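Lurus Sells Hours, With the Gripper Thrown In

Buyers of manipulation data have had two options for several years: build a collection floor of their own, or commission one from a contractor and wait. Lurus, based in Bendport, is offering a third. Its Aguiar service, open to outside customers since March, rents a hand-held two-finger gripper, the software that goes with it, and time on a shared hall fitted out as a set of household rooms. Customers may take any one of the three separately. Most so far have taken the whole package.

The pricing unit is the accepted hour. An hour counts as accepted when the recording has passed a tracking check, a timing check and a review by a person who did not make it. Rejected material is not billed and is deleted after 40 days unless the customer asks for it. Folke Brekke, who runs operations at Lurus, said the rejected share varies more with the task than with the operator. Folding and bed making are the worst cases. Cloth fills the wrist camera's view at close range, the tracker loses its reference points, and the pose estimate drifts.

"We quote cloth work separately now," Brekke said. "We tried a flat rate and lost money on every sheet."

The hardware is conservative. The gripper carries one wide-angle camera above the fingers, an inertial unit in the grip and a trigger with a measured travel. Finger opening is logged on the same clock as the video. The fingers detach with four screws and can be exchanged for a longer pair, sold under the Ristitz name, intended for drawers and narrow shelves. The customer's own robot must carry matching fingers at the wrist if the recordings are to transfer without remapping, and Lurus supplies mounting plates for the common flange patterns. Plates for anything else are made to order and add several weeks.

Weight is the usual complaint about hand-held rigs and the Aguiar unit does not escape it. Over short sessions it is comfortable. After an hour of repeated reaches at mattress height the forearm notices, and the trigger spring is stiffer than it needs to be. A lighter spring is available on request and should be the default.

The software is the stronger half of the package. Each recording opens with the task instruction, a synchronized plot of finger opening and a quality score by segment, so that a reviewer can go directly to the weak passages. Trimming is nondestructive. Export covers two common training formats plus a plain folder of video and numeric logs. The one notable gap is search: recordings can be filtered by task, operator and room, but objects cannot be searched unless someone has tagged them by hand.

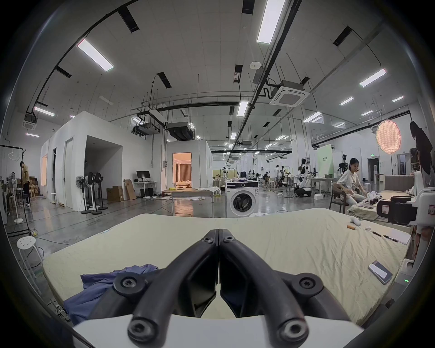 The gripper above a bed, with the shared hall and its room sets behind.

Hall time is booked in half-day blocks. Furniture can be moved between blocks, and customers may ship their own objects to Bendport. Ximeng Qian, who manages scheduling, keeps a catalog of room layouts that currently stands at 79 entries, each with a floor plan and a list of movable items. A layout can be reserved exclusively for an added fee. Without that reservation, the same bed or table may appear in another customer's data, a point buyers with strict requirements should settle before signing.

Noise and movement are part of the product. Other work continues in the hall during a session, and people pass through the background of many recordings. Qian regards this as useful variety. Customers who want a still background can book one of the enclosed rooms, at a higher rate.

Delivery is the remaining question. The standard agreement promises accepted data within ten working days of a session, and the two trial orders placed for this review arrived in eight and 11. The late order was the cloth one. Its recordings were clean, although a handful of task labels had to be corrected on our side.

Aguiar suits a team that already has a robot and a training pipeline and needs household material in moderate volume. Teams without a pipeline will find little help in the package, and Lurus does not train models for customers. The gripper and software can be rented alone on a monthly contract, with replacement fingers included and shipping extra.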